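Green Tea Extract and Movement in Aging Roundworms
Second-year project report, Cell and Neurobiology
Darnport College

Background

The roundworm C. elegans is often used to study aging in the nervous system. It lives only a few weeks, it is transparent, and its muscles are controlled by a small set of nerve cells that have all been mapped. As the worm ages it moves more slowly and less evenly. Part of that decline comes from muscle and part from the nerve cells that signal to it.

Green tea contains compounds called catechins, which act as antioxidants. Published work has reported that catechins can extend lifespan in worms under some conditions, but the results for movement are mixed. We wanted to know if worms raised on plates with green tea extract would keep swimming normally later into life than worms on plain plates.

Our expectation was that treated worms would do better in the second week of adulthood and that there would be little difference before then.

Where the work was done

All bench work took place in the Dudeck Building. We had a shared bench, one dissecting microscope and half a shelf in the incubator. The incubator was also used by the Forsyth group for their fly project, so the temperature was set to suit both and we could not change it.

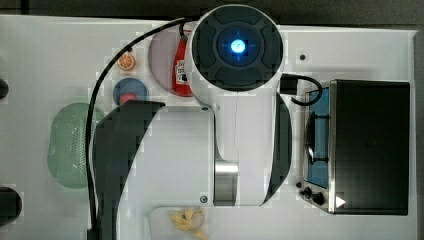
Figure 1. Robot arm over a white tabletop with toy-like kitchen items, Dudeck Building.

Methods

Worms were wild type, from the stock kept by the teaching lab. Eggs were collected by the standard bleach method so that all worms in a run would be the same age. Young adults were moved to one of two kinds of plate: plain agar seeded with bacteria, or the same agar with green tea extract mixed in before pouring. The extract was a dry powder from Dakham. We dissolved it in sterile water, spun it at 4000 rpm to remove solids, and filtered it.

Worms were moved to fresh plates every other day during the egg-laying period to keep them apart from their offspring. We did not use a drug to stop reproduction because it might have affected the result.

Movement was measured by the thrashing assay. A single worm is placed in a drop of buffer, left to settle, and filmed through the microscope. One full bend to the side and back is one thrash. The person scoring the clips was not told which plate the worm had come from. We switched scorers halfway through each run so that neither of us scored only one age group.

The whole experiment was repeated 3 times.
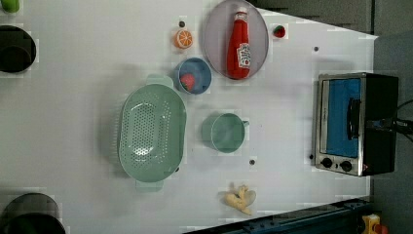
Across the three runs we began with 275 worms, split as evenly as we could between the two conditions. Of these, 85 were left out of the final analysis. Most had crawled up the side of the plate and dried out, and the others were lost during transfer or had eggs hatch inside them. Losses were slightly higher on the plain plates, mainly in the first run, before our picking technique improved.

Results

In early adulthood the two groups swam at the same rate. Thrashing fell with age in both. In the second week the treated worms had a higher average rate in runs one and three. In run two the order was reversed, although the difference was small.

When the runs were combined, the treated group was still ahead in the second week, but the spread within each group was wide and the difference was not significant. We also looked at the worms that had stopped swimming completely. There were fewer of these in the treated group in every run. We had not planned this comparison before starting, so it should be read with caution.

Discussion

The results do not support our prediction. They do not rule it out either, given how much the worms varied and how many were lost.

One problem is food. Green tea extract can slow the growth of bacteria, and the lawns on the treated plates looked thinner by the second day. Worms that eat less tend to age more slowly, so any benefit could come from mild food restriction and have nothing to do with catechins acting on nerve cells. Using heat-killed bacteria at a fixed density would deal with this.

A second problem is that thrashing does not separate nerve from muscle. A drug such as aldicarb, which tests signaling at the junction between the two, would have been a useful addition. We had planned to include it but ran out of incubator time.

We tested only one concentration. A follow-up should use several, with a lifespan count run alongside on separate plates.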